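Fetov halts claims for its sorting arm after fault found in acceptance trial

Operator Prindon says "fixed" should mean fixed, and publishes its own figures

07/10/2024 – Prindon, which runs recycling points in office buildings and colleges, has today suspended the planned rollout of the Fetov tabletop sorting arm at all 20 of its sites. The decision follows an acceptance trial in which the arm repeatedly reported that it had picked up and sorted drink cans when it had done no such thing.

Nobody was hurt. No arm had been put in front of the public. Prindon is releasing the results in full all the same, as it has been told twice that the fault was cured and on both occasions it was still there.

What went wrong

The arm's task is modest. Cans and bottles are placed on a table, and the arm picks them up one at a time and puts each in the correct bin. It keeps a log as it goes, and the log is what site staff would rely on to know when a bin needs emptying and whether anything has been missed.

Over the trial the log recorded 3,726 completed picks. When Prindon's staff checked the recordings against the log, 652 of those entries turned out to be false. In each of them the fingers closed, the arm travelled to the bin, the fingers opened and the log added one to the total. The can was still on the table, or had been knocked along it.

Most of the false entries involved cans lying on their side at an angle to the arm. Slim cans did worse than standard ones. Bottles gave far less trouble, and upright cans gave hardly any.

A missed pick is a nuisance and every machine of this kind will have some. A missed pick that is written down as a success is a different matter. The arm doesn't try again, it doesn't ask for help, and the person reading the log has no reason to go and look.

There is a safety side to this as well. In a smaller number of cases the arm, believing its fingers to be empty after a drop, moved back across the table at full speed with a can still wedged between them. The guard around the table would have stopped a thrown can. Prindon is not willing to depend on the guard for something the arm ought to know about itself.

What Prindon was told

The first reports were passed to Fetov in June. Fetov replied that the fault lay in the lighting, and asked for the table to be lit more evenly. This was done. The false entries carried on at much the same rate.

Fetov then supplied a software update, described in its covering note as a full resolution. Prindon ran a further 200 picks on the updated arm, using only cans laid on their side. False entries fell, but they did not stop, and the update brought a new fault in which the arm would sometimes pause above a can for so long that the safety timer shut it down.

A third explanation, that the coloured tape on the table was confusing the wrist camera, was offered after that. Prindon has seen no evidence for it. The tape was there for the bottles too, and the bottles were mostly picked up without fuss.

Prindon accepts that Fetov's engineers have worked hard on this. It does not accept that three different causes, each put forward with complete confidence, amount to an understanding of the problem.

The trial layout

The test table was kept as plain as possible: a white top, a grey bin and a yellow-green bin side by side at the back, and cans on their sides in front.

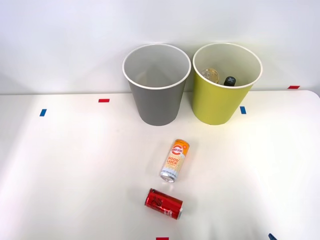
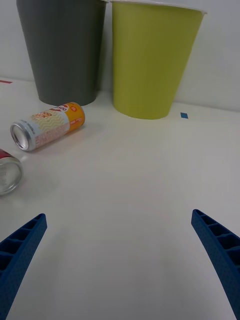 Could site staff not simply check the table at the end of each day?

They could, and if the arm went in tomorrow they would have to. But the case for buying it was that it would save staff time, and a daily check of every table and every bin would use up most of the time saved. It would also do nothing about the arm moving with a can stuck in its fingers.

The independent review

Prindon asked Boersma, a testing firm with no stake in the product, to go through the recordings. Boersma's view is that the arm decides whether it is holding something mainly from how far its fingers have closed. The fingers are soft and they bend. When they press against the side of a can, or against each other at a slight angle, they can come to rest at the same opening as they would with a can properly gripped. The arm takes this as a good pick.

If that is right, neither better lighting nor the removal of the tape could have helped. Boersma is careful to say that it has worked from recordings and logs only, and that it has not been given access to the arm's software. Prindon has asked Fetov to allow this. So far the request has been met with an offer of a meeting.

Boersma has suggested two changes. The first is that the wrist camera should look back at the table after each pick and confirm that the item has gone. The second is that the log should have a third entry, "not sure", alongside success and failure. Neither seems a great deal to ask of a product sold on the strength of its camera.

What happens next

The rollout is suspended at all sites, with no new date set. Bins at those sites will go on being sorted by hand, as they are now. Members of the public will notice no difference.

Prindon will look at the arm again when the following have been done:

Fetov gives a written account of the cause, with the tests that support it.
Boersma is given access to the software that decides whether an item is held.
The full trial is repeated, with every log entry checked against the recordings by someone not employed by Fetov.
The arm slows down or stops whenever it cannot tell if its fingers are empty.

Prindon has also written to Sovasia, which supplies the same arm to other customers under its own name, to pass on the findings. Sovasia has said that it has received no complaints of false entries. Prindon would point out that false entries are not the sort of thing customers are likely to complain of, given that the log tells them all is well. It would encourage anyone using the arm under either name to take an hour's worth of recordings and compare them with the log by eye.

The company is aware that a previous announcement, made when the order was placed, described the arm as "ready to work from day one". That wording came from the sales material and Prindon repeated it without testing it. It should not have done, and the announcement has been withdrawn.

A copy of the trial results, including the false entries set out by type of item and position on the table, can be requested from the Prindon press office. The recordings themselves may be viewed by arrangement.

Notes to editors

Prindon operates staffed recycling points in offices and colleges. It does not make or sell robots and has no financial interest in Fetov, Sovasia or any competing product.

A "false entry" in this release means any log entry marked as a success where the recording shows that the item did not reach a bin. Items that reached the wrong bin were counted separately and are not part of the figure given above.

The 200 further picks made after the software update are not included in the main total.

Fetov was sent the findings before publication and asked for its comments. Its reply said that the arm "performs within expectations". Prindon has asked whose.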